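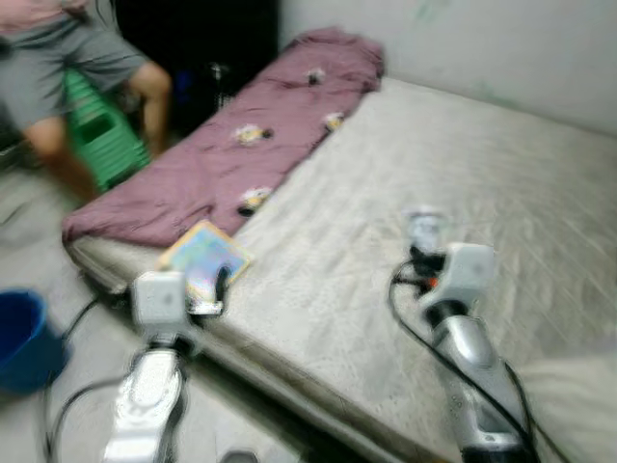 Bedroom Tidying in Shared Student Housing
Project report, Domestic Studies
Submitted by Aurelia Kaufmann and Ambros Thaler

1. Purpose

The project examined how long residents spend returning a small bedroom to order and which items delay the work. The study was carried out in August in 2 bedrooms at the Vellance residence.

2. Method

Each room was tidied in a fixed order: small items first, then bedding, then floor. Printed matter left on the mattress was moved to a shelf before the blanket was handled. Plastic stools were placed against the wall.

3. Findings

The longest session lasted 35 minutes. Bedding took up most of that time. A patterned blanket bunched into a roll along one side of a low mattress had to be opened out fully before it could be folded, and a person working alone walked from one side to the other several times.

Cards and booklets were easily overlooked among the folds.

4. Recommendations

Residents should be given a shelf within reach of the bed. A second trial with two people per room is proposed for the next term.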